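The Can Is Taller Now, and So Is the Price

Somewhere in the last few years the soda can went on a diet. The old one, squat and wide and made to fit a fist, is still around, mostly in twelve-packs stacked near the automatic doors. But the cold case by the register belongs to the tall skinny can, and the tall skinny can belongs to drinks that do not want to be called soda.

They are called sparkling botanicals, or functional tonics, or, in one case I found in Wovdale last April, "a daily ritual." The daily ritual cost more than my sandwich. It tasted like lime and cold metal, with something in the background that I took for basil and that the label said was a mushroom.

I should admit that I like fizzy drinks. I grew up on them and have the fillings to prove it. My complaint is with the idea that a drink gets better for you when its container gets narrower, and with the amount of money now riding on the hope that you and I will believe it.

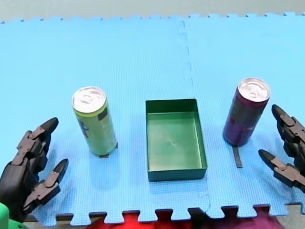

The slim can, in the lime green the category is so fond of.

Take the shape first. A slim can often holds less than the standard one, and even when it holds the same amount it looks as if it holds more, for the same reason bartenders can pour you a short drink in a tall glass and hear no complaints. Children will tell you there is more juice in the tall cup. We think we grow out of that. The people who sell drinks seem pretty sure we don't.

Then there's the color. Go stand in front of a cooler and look for brown. Brown was the color of soda for a hundred years and now it has been chased to the bottom shelf. What you get at eye level is sage, peach, pale yellow and green, lots of green, the green of things that grew. A can is painted aluminum. It has no more to do with a lime than my mailbox does. Yet I have watched my own hand go past a red can toward a green one on a day when I had decided to be good, and I had read neither label.

The labels are where my patience really runs out. Treltine, which is sold at my gym out of a cooler next to the towels, promises "calm energy." I have thought about this phrase more than it deserves. Coffee gives me energy and takes away my calm. A nap does the reverse. Whatever is in Treltine did nothing I could detect, apart from making me late for a meeting while I read the can looking for the dose. It lists its helpful ingredients as part of a blend, and the blend gets one number for the whole lot, so you can't tell whether you are getting a useful amount of any of them or a pinch of each.

Grønli goes about it differently. Grønli has a slash through its o and a drawing of a fjord, and it is bottled, or canned, I suppose, two towns over from me. The water comes from the same pipes mine does. I don't say this is a crime. The company never claims otherwise in so many words. It only puts a fjord on the side and lets you do the rest.

When I complain about this to friends, they make the same reply, and it's a fair one. So what? If somebody swaps a sugary cola for a fizzy water with a silly name, that person has cut a lot of sugar. Let the can say whatever it likes.

I would go along with this if the silly cans were all fizzy water. Plenty aren't. Tramia, the one with the nice lettering, has a version sweetened with agave and apple juice, and once you add up the lines it comes out close to a small cola. It sits on the same shelf as the unsweetened one and is nearly the same color. I bought it by mistake for 2 weeks. I'm a suspicious person who reads the backs of things for fun, and it still took me that long, so I have my doubts about how the shopper with a toddler on one arm is doing.

And the swap story leaves out the drink that already did the job. Plain seltzer has been on the shelf my whole life. It's cheap, it comes in big bottles, it makes your nose tingle. No one ever felt the need to say it was calm. If the point were to get people off sugar, the store could put seltzer at eye level and be finished by lunch. The store puts it on the floor, near the ice melt, where you need your knees to reach it.
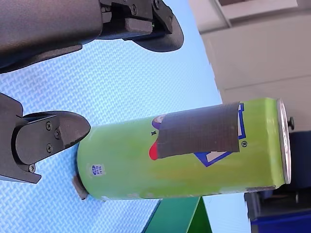
I did the math on my own habit, which was a mistake. Over a year I had spent $947 on drinks of this kind, nearly all of them bought one at a time, cold, when I was already paying for something else. That's a plane ticket. It's also a bit hard to square with the tone of this essay, and I can hear the reply forming: you bought them, so you must have liked them. I liked having them. I liked walking out of the store holding a thing that said I was looking after myself. About 3 swallows in, I was usually done, and I finished the rest because I'd paid for it.

That feeling is the product, as far as I can tell, and I don't think it's worthless. People pay for nice soap. But soap doesn't hint that it will fix your sleep, your gut and your mood before noon. Once a drink starts making that sort of promise, even with a wink, even with a little star leading to smaller print, I think we're allowed to ask for the number. How much of the stuff is in here? How much would it take to do anything? Put those side by side on the front, in type as big as the fjord, and I'll happily stop grumbling.

I don't expect it. Some of the blends may do some good, and I'd be glad to be shown. What I get are testimonials from people with excellent skin, and excellent skin is a thing they had when they were hired.

Meanwhile I have gone back to the floor shelf. My knees are fine with it so far. The bottle is wide and dull and has a blue cap, and it goes flat by the second evening unless I screw the top on hard, which I keep forgetting to do.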